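Skaner
@skaner · 13 Apr 2018

Ok long day teaching the grippers to put groceries away. Thread, mostly so I remember it tomorrow

1/ Two ways we do this. Remote control, where I drive the arm from a chair. Or by hand — I hold the gripper myself, do the job, and the arm learns from what the gripper saw. Today was nearly all by hand

2/ Remote is slower. So much slower. Same pick takes me ages because I can't feel when I've touched the table. Did 29 that way this morning and my shoulders have gone

3/ By hand you feel everything. Also by hand you cheat. Caught myself tilting my wrist in a way the arm just can't do. Binned 13 demos for that. Ugh

4/ Rule from now on: if your elbow comes up past your shoulder, stop and start the demo again. Arm hasn't got an elbow like yours

5/ Colour of the day is whatever the lights do to shiny plastic. Hate it. Moved the lamp twice, moved it back

6/ Boxes are easy. Tins are easy. Pouches are horrible. They slump, they slide, you squeeze one end and the other end goes fat

7/ What works for me — come in low, fingers open wider than you think you need, close slow, wait a beat before lifting. The wait matters. Without it the Cekix policy starts lifting before it's got hold of anything

8/ Someone asked if we use two grippers at once. Yes for some of it. One each hand. Takes practice, your lazy hand drifts off and does nothing useful and then the model learns to drift off too, great

9/ Spout pouches specifically. Don't go for the cap end. Go across the middle, line the fingers up with the long sides, turn your wrist before you get there and not on the way down 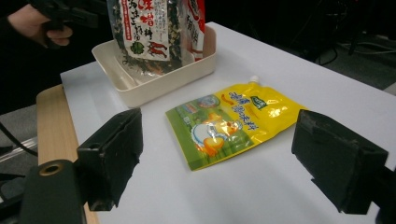
10/ and keep the same speed the whole way in. I rush the last bit when I'm hungry, you can see it in the plots, everything after noon is a mess

11/ Count is at 2727 good demos for the whole grocery set. Wanted more by now but I'd rather have clean ones then a pile of junk

12/ Domínguez build gets the new batch tonight. If it still drops pouches I'm going to redo the approach angles from scratch, 3 angles and no freestyling

13/ Someone on the Zeden list reckons you should leave the fumbles in so it learns to recover. Maybe?? I keep a few where I miss and regrab properly. Not the ones where I swear and start again

14/ Right, charging the grippers, going home. Will post the drop numbers when the run's finshed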